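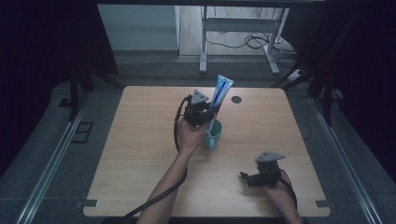

We have been wanting to settle the question of the hand-held grippers at Prastgate ever since February, when the first pair of Fangs came out of their box and half of us fell in love with them and the other half went straight back to the Oltix pair we already had. So we finally gave a good stretch of the summer over to trying them side by side on the sort of little household jobs that sound like nothing at all until you try to do them with two fingers and no thumb. Toothpaste into a mug has become a great favourite. The tube is held upright with its cap end down, and the mug has its handle turned towards the arm that is doing the work, so you have to think a bit about your approach if you don't want to catch it on the way (I have caught it more times than I would like to admit!). The other gripper waits over on the right with its fingers pointing in towards the middle of the table, ready for whichever job needs both hands.

I should say that I came to this as a firm Oltix person. They are lighter, the trigger has a lovely long travel, and you can hold one all morning without your wrist grumbling at you. What they don't do so well, at least in my hands, is soft things. A toothpaste tube gives when you squeeze it, and with the Oltix I was forever squeezing a touch too much, feeling the tube slide round, squeezing again, and ending up with it pointing at the ceiling. The Fang has a shorter pull and a much firmer stop, and after a day or so of grumbling I found I was lowering things in quite gently and without having to think about it.

The cables are another matter, and both makers could do with a telling-off there. You want the lead to loop back along your arm and away off the table, and it will do that very nicely as long as you remember to set it up that way before you start. If you forget, you find out at exactly the moment you reach across. We have tried clips, a strap, and one rather smart sleeve that was far too hot to wear in July, and for now we are back to simply laying the cable along the forearm and minding our manners.

In all we logged 1264 goes with the Fang and 1047 with the Oltix. The numbers aren't even, and I do know they ought to be, but one Oltix spent a while away having its trigger spring seen to and we didn't like to sit idle. Everybody did sessions of up to 5 hours with plenty of tea in between, and everybody scored each gripper for comfort, for grip and for what we ended up calling niceness, which I will defend to anyone who asks.

Still on the list are spoons, flannels, a bar of soap in its wrapper (dreading that one) and the folding jobs, where the second hand really has to earn its keep. The Zilovico controller is due a proper trial as well, and I would dearly like to run the whole set again with it, as the one we use at present has a small lag on opening that I suspect has been flattering the Fang a little. If you have used either pair for anything soft or slippery, do leave a note underneath and tell us how you hold your wrist, as we are still arguing over that.

Posted Sunday, August 11, 2024 by the Prastgate workshop
Filed under: Galleries, Grippers & Hands, On the Bench
4 comments | 5 shares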